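Why Do Cars Look the Way They Do?
Last updated: April

Look out of a window at a parking lot and you will see a lot of cars that look like cousins. Same rounded nose, same sloping glass, same sleepy headlights. You might think the people who draw cars have run out of ideas. They haven't. They have drawers full of ideas, and most of those ideas are never allowed outside.

This page is about how a car gets its shape, and why the wild drawing at the start turns into the sensible gray thing at the end.

It starts with a scribble

A car designer's first job is to draw. The early drawings are called sketches, and they are wonderful and completely useless. The wheels are as tall as the doors. The windows are thin enough to mail a letter through. There is usually no room for a driver, unless the driver is a ferret.

That's fine, because a sketch is only meant to show a feeling. Is this car fast? Friendly? A bit grumpy? Look at the front of any car and you will find a face. The headlights are the eyes and the grille – the opening that lets air in to cool the engine – is the mouth. Designers know you see a face, and they spend weeks arguing about the eyebrows.

The Vevness and its terrible ears

Let's follow one car. The Nirside company wanted a small family car, and they named it the Vevness. The first sketch had two tall fins at the back, like a startled cat.

Everyone in the studio loved the fins. Then the engineers came in. Engineers are the people who have to make the drawing work, and they are very good at ruining a nice afternoon. They asked how the trunk was supposed to open. The fins got shorter. They asked what would happen when somebody backed into a garage. The fins got shorter again. By the end they were two small bumps above the taillights, and you had to be told they were there.

Clay comes next

A drawing is flat and a car isn't, so somebody has to build the shape. For a long time car makers have used clay for this. It is a special brown kind that goes soft when you warm it and firm when it cools. Workers spread it over a big block of foam and scrape it with metal tools until the curves are smooth.

The first clay model is small enough to sit on a table. If people like it, they make one as big as the real car. The full-size Vevness used 2000 pounds of clay, so the pretend car weighed nearly as much as the real one, and it couldn't even take you to the store.

Why bother, when computers can draw anything? Computers do a lot of the work now. But light does funny things on a curved door, and a bump that hides on a screen can look like a mosquito bite in the sunshine. People still like to walk around the thing and squint.

The wind gets a vote

When a car moves, it has to shove air out of the way. Air doesn't feel like much when you are standing still. Stick your hand in a swimming pool and push, and you'll have a better idea of what a car is up against. The pushing back is called drag, and a car with a lot of drag burns more fuel or drains its battery sooner.

To test for drag, the car goes in a wind tunnel, a giant room with a giant fan. Smoke is blown over the roof so that people can watch where the air goes. Smooth, rounded shapes let the air slide by, and that is one big reason cars look like cousins. The wind has one opinion, and it gives it to everybody. 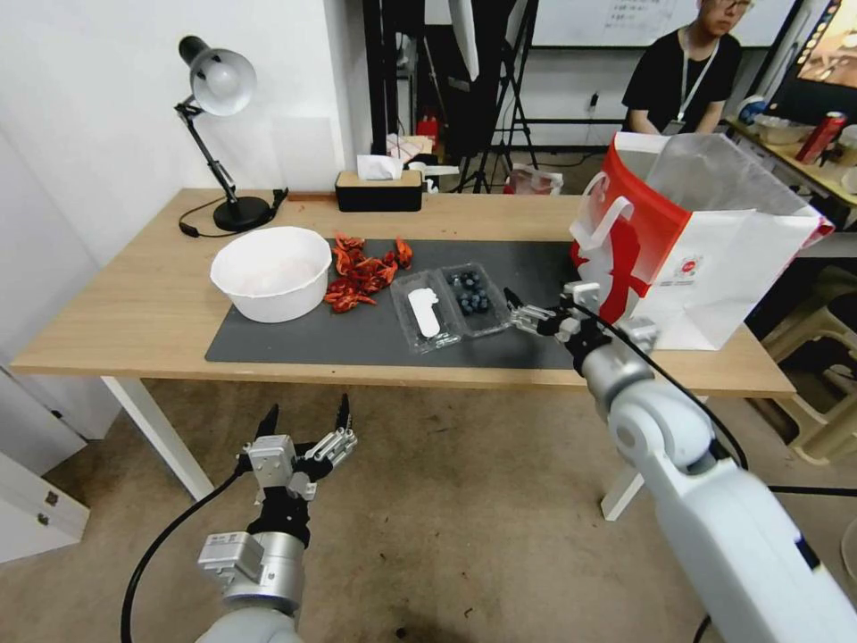 Then come the rules

Cars have to be safe, and safety takes up room. The hood needs some give in it, in case the car hits a person. The doors need strong bars inside. The lights can't go just anywhere. Every rule nibbles a little bit off the sketch.

Money nibbles too. A fancy curve might need an expensive machine to press it out of metal, and then somebody in an office asks whether a cheaper curve would do. It usually would.

What about the really strange cars?

Sometimes a company lets its designers build the wild one. This is called a concept car. It goes on a turning stage at a car show, under bright lights, and people take pictures of it.

Nirside built one called the Sarmiento. It had 2 seats, a glass roof and doors that opened upward like beetle wings. It was shown in the city of Prilatville, where 400 people asked when they could buy it. They couldn't. The Sarmiento had no heater, and its mirrors were just for show.

But the door handles were very good, and a few years later they turned up on the Vevness.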